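Renewing Old Desktop Computers for the Course Room
Project report, computer maintenance course, Grusbridge

1. Background

In our course room there were several desktop computers which nobody used anymore. The school wanted to send them to recycling in February. Our group asked if we could keep two of them and try to make them useful again for simple work, such as writing texts and reading web pages. The teacher agreed, with the condition that we must write down every step and also the costs.

In this report I explain how we opened the cases, how we cleaned and checked the parts, and what we learned. I worked mostly with the inside of the case, and the other members of the group worked with the software and the budget. For this reason the part about the hardware is the longest.

2. Budget and materials

We received a budget of 300 crowns from the course. We bought cleaning brushes, alcohol for contacts, thermal paste and a new coin battery for each computer. The brushes and the alcohol came from the shop Tornumska, which is near the school. The paste and the batteries we ordered from Aguiar. The final cost was 355 crowns, so we were over the budget by a small amount. The reason was the delivery price, which we forgot to include in our plan. The course paid the difference, but next time we should ask for the delivery price before we decide where to buy.

Tools were borrowed from the course room. We had screwdrivers, a wrist strap against static electricity and a can of compressed air.

3. Method

Before we opened anything, we disconnected the power cable and pressed the power button for several seconds. Then we removed the side panel and put the case on its side, so that we could reach the motherboard from above. We took notes of each connector before we pulled it out. In the first computer we did not do this carefully enough, and we lost almost one hour because the small wires for the front panel were in the wrong order.

The dust was removed first with compressed air and after that with the soft brush. We held the fan blades with a finger while blowing, as our textbook recommends. The memory modules were taken out and their contacts were wiped with alcohol. Then we pressed them back until the latches closed on both ends.

4. Work inside the case

The most difficult part was to work in a small space. The memory slots have latches at the ends, and there is not much room for the fingers between the slots and the other parts.
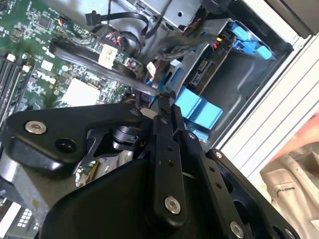

We decided to take out the drive cage first when it was possible, and then the work became much easier. I also want to mention the small components on the surface of the motherboard. They are very close to each other, and a screwdriver which slips can break them. We put a piece of cardboard over the board when we turned screws near it.

5. Results

Both computers start now. We installed a light system and the program Camura, which the course uses for measuring temperature. Under full load the processor of the first computer stayed at 53 degrees. We do not have a value from before the cleaning, and this is a weakness of our report. The second computer is still slow when many windows are open, and I think that it needs more memory.

6. What we would change

We should have measured the temperature before we started. We should also have marked the cables with tape from the beginning. One member suggested to prepare a short instruction for the next group, and we will put it in the course folder on Monday together with the list of parts.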